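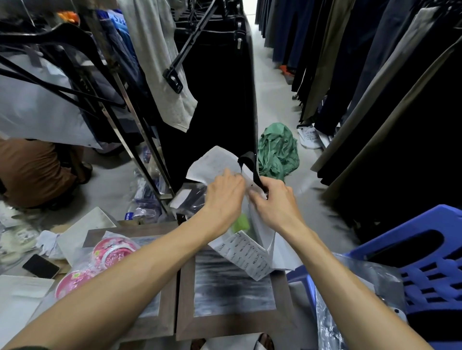
Sunday, storeroom

Started at half past eight with the bagging task again. Ho-yin Shek had the tablet and called out the task names, and I did the hands. The head camera sits better with the new strap, but I still get a sore spot over my left ear after an hour.

We are at 1,770 clips for the Keritz set. Bukadau want the handles in as many positions as we can manage, so I spent the first part of the morning on reaching for a black handle and holding the bag upright with the other hand. I kept going too fast. Ho-yin played back a few and my fingers covered the handle at the moment of the grip, so those went in the reject folder. After that I came in from the side and the next batch was fine.

The rule this week is that every clip has to begin with both hands visible and end with both hands off the bag. I forgot the ending more than once. It's hard to let go and wait when you are already thinking about the next one.

Had tea at eleven. Huang phoned to ask if the low table was a problem, as their own setup is at standing height. I said my back thought so. They are happy to keep it low for now and want 100 clips from a standing position later in August.

After tea we switched to opening the bag, one hand on each handle, and pulling the sides apart. The paper ones with HELLUX printed all over them stay up on their own well enough with something folded inside. Ho-yin wants the clothes to be visible through the top before the clip counts as open, and I think that's a fair line to draw. The labelers at Skurkoton have been marking "open" much too early. 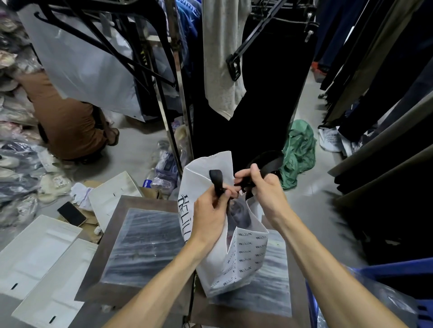
Evening

Uploaded everything after dinner. 477 clips from today, before checking. Ho-yin went through the first part and threw out 6, all for late starts. I wrote to Skurkoton about the "open" label and asked them to redo last week's batch. No answer yet.

Need to charge both battery packs tonight and trim my nails. Tomorrow is folding, which I like less, and I have to find the list of garment types before we start.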